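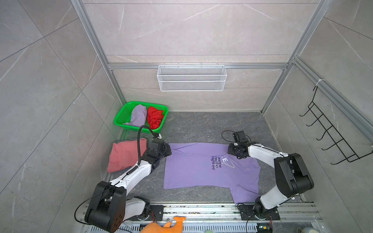

Re: Folding towels in thirds, is it worth it?

skekus_dan
My mother-in-law folds in thirds. I fold in half, then half again, and have for 19 years. Last month she refolded my whole closet while I was at work. Who's right?

Farina
She is. Thirds hide the edges and you can hang them straight off the shelf.

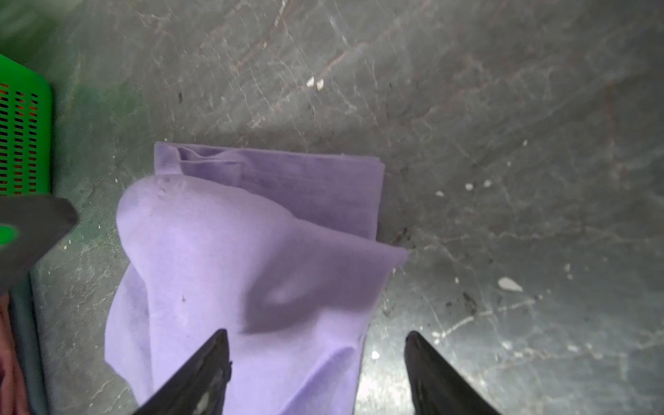
Halves leave you with a fat side and a thin side, and after four towels the stack starts to lean. Mine fell on the cat.

kellodeo7
Strong disagree. Life is short. I roll mine and throw them in a basket, and guests have dried themselves without complaint.

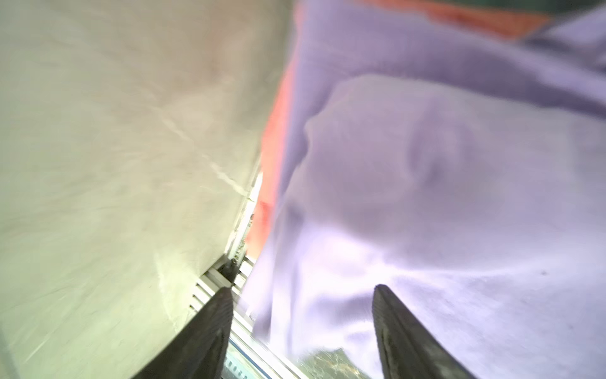
Italo Tedesco
Rolling is for gyms. I worked hotel laundry in college and we did 259 bath towels on a slow shift, all thirds. You stop having opinions by January.

skekus_dan
So you still fold in thirds at home?

Italo Tedesco
At home my wife folds them.

Farina
Dan, one more thing, shake them out before you start. 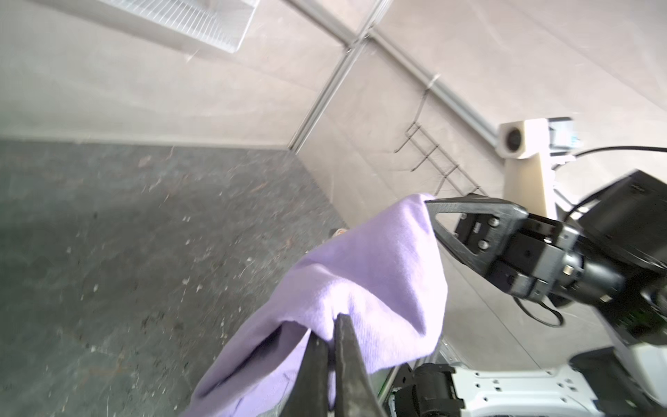
A good snap gets the hem to lie flat — and it lets the rest of the house know you're doing chores.

skekus_dan
Fine. Thirds. Don't tell her.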